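Progress report to the Odus fund: Ternora daily horoscope and sky almanac
Reporting period: second half of the grant year, to the end of May
Prepared by Nhyira Tsikata, project lead

Overview

The grant pays for three pieces of work: a daily sun-sign column written by people who can read a chart, a printed sky almanac, and a set of free beginner lessons on the birth chart. The column is running on schedule. The almanac is at the proof stage. The lessons are behind, and I explain why below.

Spending is within budget in every line except translation, where we have asked to move money across from travel. That request went in with the last claim and we are waiting for an answer.

The daily column

We published 174 columns in the period. Each one covers all the signs and opens with a short note on the main aspect of the day, so that readers can see what the forecast rests on. At the start of the year the note was tucked at the bottom. Readers wrote in to say they skipped it there, so we moved it up and cut it to two sentences.

The column goes live at 5 a.m. Eastern. Two were late, both during the move to the new page system. In both cases the text was ready the night before and the timer did not fire. The Gumow office has since set up a second check at 4:30 a.m., and we have had no late columns after that.

Reader mail is mostly about three subjects: Mercury retrograde, whether to read the sun sign or the rising sign, and requests for love forecasts. We have added a standing line at the foot of the column that suggests reading both signs. The love forecast requests are harder. The writers feel that a daily love forecast by sun sign alone would be too thin to be useful, and I agree with them. We are trying a weekly one based on Venus and the Moon, and a first draft has gone to the test readers.

One complaint was upheld. A column in the spring gave the Moon in Libra for a day when it had already moved into Scorpio by breakfast time on the East Coast. The writer had used a table set to a different time zone. All writers now work from the same table, and the time zone is printed at the head of every page of it.

The sky almanac

The almanac will be a paperback of 160 pages. It lists the sign changes of the Moon, the new and full moons, the eclipses, and the retrograde periods of Mercury through Pluto, with a page of plain commentary for each month. The print run is set at 3000 copies. Han, our printer, has held the price quoted in the application, provided that final files reach them by the end of August.

The first proofs came back in April. The paper is good and the small type is readable. We found these problems:

The glyphs for Uranus and Neptune dropped out of the November table. It was a font fault and has been fixed.

Void-of-course Moon times were printed in a lighter gray than the rest and were hard to read by lamplight. They will be set in black.

The inside margin was too narrow, so the last column of each table ran into the spine. It has been widened – this costs us one line per page, and the notes have been trimmed to fit. 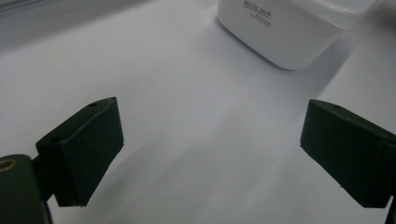
Beginner lessons

Twelve lessons were planned and seven are finished. They cover the signs, the houses, the personal planets, the rising sign, and how to look up a birth time. The remaining five are on aspects, the outer planets, the lunar nodes, transits, and putting a whole chart together.

The delay has two causes. Our lesson writer was away for seven weeks, and I decided to wait for her and not bring in someone new halfway through. The second cause is that the aspects lesson turned out to be too much for one sitting. Test readers were fine with conjunctions and oppositions, but most of them got lost when squares, trines and sextiles arrived on the same page. We are splitting it in two. That makes thirteen lessons in all, with no change to the cost, as the total word count stays where it was.

Comments on the finished lessons have been good. The one on houses had the most replies. Several readers said they had followed horoscopes for years without knowing that houses depend on the time and place of birth. A few were let down to learn that they could not go further without a birth time, and we have added a page on what can still be read from the date alone.

Spanish versions of the first four lessons are done. Translation has cost more than planned, mainly because the terms needed a second reader who knows astrology in both languages. We think the money was well spent. An early draft had used two different words for "rising sign" in the same lesson.

Staffing

We have two regular column writers and one relief writer. The relief writer covered all the columns for one week in March and did them well. I would like to raise her hours from July if the transfer from the travel line is approved.

Next steps

June: finish the split aspects lesson and send it to the test readers. Decide on the weekly love forecast.

July: outer planets and nodes lessons. Second proofs of the almanac.

August: final almanac files to Han before the end of the month.

September: transits lesson and the closing lesson on the whole chart.

Risks

The main risk is the August date. If we miss it, Han's price goes up and the book may not be in shops before the holidays. To protect the date I have closed the almanac to new material. Ideas that come in from now on are kept on a list for the following edition. The lesson schedule has no slack in September, and if anything slips it will be the Spanish versions of the later lessons.

Questions from the last review
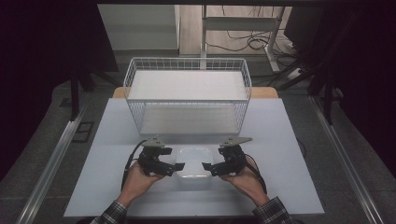
Why does the column not give lucky numbers or lucky colors?

The writers have no basis for them in the chart, and we would have to make them up. We raised it with the test readers, and most did not miss them. Those who did were happy with a note on the day's Moon sign, and it now appears beside each forecast.

Will the lessons stay free after the grant ends?

They will. Hosting is paid for two more years, and income from the almanac should cover it after that. The lessons carry no ads and readers do not need to sign up.

The claim form and the list of invoices have been sent separately.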